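Packaging and Containers, Unit 4: Bottles, Closures and Fill Level
Course handout, September. Prepared by Bheki Steyn.

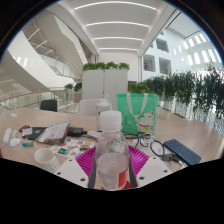
Word count: 413

4.1 Scope

This unit covers small transparent bottles with screw closures, as found on any desk or work table. Jars and pouches are in Unit 5. Bring your notes on wall thickness from Unit 3.

4.2 Terms

Closure: the removable part. On the bottle in the photograph it is a white screw cap with a ribbed side wall. The ribs give the fingers purchase when torque is applied.

Neck ring: any ring at the base of the closure. The one shown is clear. A ring may be part of the bottle (a transfer bead or support ring) or part of the closure (a tamper band). The two are often confused in student reports. Name the part only after the closure has been removed and the ring examined.

Shoulder: the transition from neck to body. Rounded shoulders spread top load over a larger area than flat ones. They also reflect light strongly, so scratches should be checked under diffuse light.

Body: everything between shoulder and base. A horizontal line partway down a transparent body can be a liquid surface, a mold feature or the upper edge of a label. Tilt the bottle to decide. A liquid surface stays level; the other two move with the wall.

Label panel: the area reserved for print. Clear film with dark print is hard to read against a busy background, and an opaque color block, such as the red panel at lower right, is the usual remedy.

4.3 Open and closed containers on one table

Compare the bottle with the translucent tumbler behind it. The tumbler has a pale lid with a short straw or spout rising from the top. For this course a container counts as closed only if it holds its contents when laid on its side for the full test period. A screw cap normally qualifies. A lid with a straw opening does not, unless the opening has its own seal — record which type you have.

Spill risk matters on shared surfaces. A keyboard and loose cable ends are on the same tabletop as both containers. In the risk sheet, list connectors separately from cable runs, as they are assessed under different headings.

4.4 Fill measurement

The reference vessel for the exercise is the Noritik cylinder, nominal capacity 1000 ml. The worked example uses a fill of 814 ml, leaving 186 ml of headspace, or 18.6 percent of nominal capacity.

Take two readings at eye level, at the bottom of the meniscus. If they differ by more than 2 ml, discard both and start again. Do not average.

4.5 Carrying

A soft tote with strap handles gives no side support to an upright bottle. Use a divider, or pack the bottle against something flat. Handle drop tests (Makris method) are in Appendix B.

4.6 For next session

Read the Emeo closure sheet, sections 1 to 3. Bring one screw-cap bottle, empty, label intact.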